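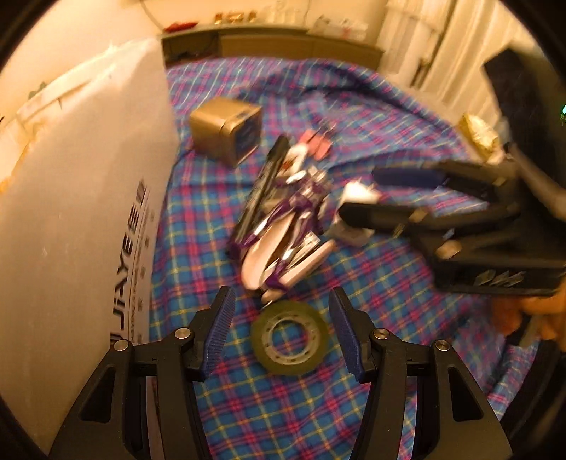
Nenance Forum > Manipulation > Data and labeling

Contact time from jaw width only: results on 1,504 grasps

padwear
24 November 2024

Hello all. In July I asked in this forum how you label the moment of contact in recordings made with hand-held grippers, and I got several answers that did not agree with each other. I promised to come back with numbers, so I am back with numbers.

The problem in short form. We cut every recording into approach, closing, hold and release. The cut between closing and hold is the important one for us, and it was made by people looking at the wrist video in Wurkik. This is slow, and it is worst when the hand turns fast and the picture is smeared. Two labelers can put the cut in quite different places and both can defend it.

The method is very simple. The jaw width is recorded together with the video. I smooth it with a short median filter, take the speed of closing, and look for the point where the speed falls under a threshold and remains there. Then I go back to the last point where the speed was still near its value for free closing. I call this point contact. There is no learning in it and no image.

We used the Gudeta set, the part with small household things on a bed or in a tray: tape rolls, binder clips, staplers, tissue packets, toy figures, tubes. It has 1,504 grasps from 14 sessions. For all of them we have the contact label from people, and where two persons labeled the same grasp I used the mean.

Result: the median difference between the jaw width method and the human label is 19 ms. For hard objects the difference is small and has almost no direction. For soft objects the method is late, always late, and sometimes very late.

I also trained the Arkent baseline two times, once with human cuts and once with my cuts, everything else the same. I could not find a difference in success that I would be willing to put in a paper. To me this is good news, as the automatic cuts cost nothing.

Comments are welcome, also unfriendly ones.

tworailsdown

Thank you for coming back with it, most people do not.

One question about the median. Your video is at which frame rate? If a labeler can only choose between frames, then 19 ms is less than one frame at the usual rates, and the comparison says little. The human label cannot be better than the frame.

padwear

It is 30 frames per second, so yes, one frame is longer than my median difference. I should have written this in the first post. The fair sentence is: for half of the grasps the method agrees with people within one frame. I would not claim more than that.

morningcalib

I am going to be the unfriendly one, sorry.

I don't believe you are measuring contact. You are measuring when the jaw stops closing. With a rigid thing centered between two fingers these are the same event. With most other grasps they are two events, or three. Take a tape roll lying flat on a cloth. One pad arrives first and pushes the roll sideways, the cloth wrinkles and moves with it, and only then does the second pad arrive. The jaw width does not see the first touch at all, because the roll slides and offers no resistance. But the first touch is what matters if you want to learn how to push something into a better position before closing.

Our group tried the same thing two years ago and dropped it for this reason.

padwear

This is correct and I accept it. What I detect is the second pad, or more exactly the moment when both pads carry force. For our use the hold phase begins there, so it is the cut I want. But the word "contact" in my title is too big. "Closure" would be better.

How often does one pad come first in your data? I looked through one session and it was common with the tape, less common with things that stand up by themselves or are taken from above by an edge.

morningcalib

Common enough that we stopped counting. On fabric nearly every flat object moves a little before it is gripped. In a tray with foam it is better, the foam holds things in place.

padwear

Then I will split the result by surface. Cloth against tray is already in the Gudeta notes, so it is one evening of work.

lowcogging

Different point. What do you do with springy objects? I mean binder clips. If I take a binder clip by the body, it is rigid in one direction and in the other direction it gives way. 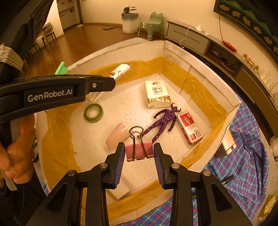
With ours, the speed of closing drops at first touch, then the operator squeezes more, and the jaw moves again. A threshold with "remains there" will reject the first drop and take the second one. So you will be late, the same as with the soft objects, even though the clip is metal and everybody would put it in the hard group.

padwear

You have described my second worst group. In my table the clips are in "hard", and I was wondering why this group has a tail. I looked again this morning. There are two kinds of clip grasps. When the pads press on the flat sides of the body, the width stops cleanly. When they press in the direction where the body can flex, there are two steps, like you say, and the method takes the second step.

The same thing happens with pads which are soft themselves. Ours have ribs, and the ribs compress before the object does. On a hard object this makes a small round corner in the curve instead of a sharp one. I go back to the last point of free closing exactly to correct this, but with the two-step curves I go back only to the pause and not to the first touch.

lowcogging

Could you keep both candidates? First drop and final stop. Then the time between them is itself a label, something like "how soft was this grasp". I would find that more useful than a single point.

padwear

I like this very much. The change in the code is small. The column would be called "settle time" or similar.

tworailsdown

Be careful with the name. If the operator simply hesitates, you get a long settle time and the object is not soft at all. Some people close the jaw halfway, look, and then close. I do it myself when there are two grippers working in the same tray and I am waiting for the other hand to go out of the way.

padwear

Yes. In this case there should be no contact at the first drop, so the speed goes to zero and later comes back to the full free closing speed. With a soft object the second movement is slower. I think the two can be separated, but I have not shown it. Let us say that I hope so.

quietfixture

I label for a living (for a different project, also in Wurkik) and I would like to say something from this side.

The labelers do not only look at the pads. We look at the object, if it starts to move with the gripper. We look at the shadow between pad and object. If the view is blurred we go to the next sharp frame and then step back one or two, by habit. This means that human labels on blurred parts are guesses with a direction. So when your method disagrees with the human label on a blurred part, I would not automatically call it the error of the method.

Have you checked whether the disagreement grows with blur?

padwear

Not before you asked. Thank you, this is the most useful comment for me so far. I made a simple blur score for the frames near the cut and divided the hard objects in two halves. In the blurred half the spread is clearly wider, and the human label comes later than mine more often than earlier. In the sharp half I see no direction. It fits with what you write about stepping back from the next sharp frame – one or two steps may be not enough.

morningcalib

Or the operator moves fast in these parts, closes fast as well, and your filter shifts the point. You have two explanations and one plot.

padwear

Right. A median filter should not shift an edge very much, but "should" is not a measurement. I can move the filter length up and down and see if the direction changes. If it does, it was me.

quietfixture

Could you also list the grasps where it failed completely? Averages hide those.

padwear

I have the list. There are 19 grasps where the method gave no answer or an answer outside the closing phase. Most are tissue packets, where the jaw never stops but only becomes slower until the lift. A few are thin plastic cups taken by the wall: the wall is so thin that the jaw closes almost to zero, and my rule says "empty grasp". The rest are cases where the jaw width was not recorded for a moment, and I cannot blame the method for this, nor praise it.

For the tissue packets I have no good idea. A person also has difficulty there. Two labelers differed more on these than on anything else in the set.

lowcogging

For thin walls, calibrate the fully closed width at the start of each session. Pads wear down, and the zero from last month is no longer zero. Half of our "empty" grasps were solved like this.

padwear

We calibrate one time per week. I will change it to every session and run the cups again.

morningcalib

I still would not use it for anything where pushing matters. For hold and release I could live with it, if the two-candidate version is what you publish. Please put the curves of the bad cases next to the good ones.

padwear

Agreed, both. The script with the two candidates goes into the shared folder when the filter test is finished, and I will write in this thread when it is there. The split of cloth against tray comes in the same upload.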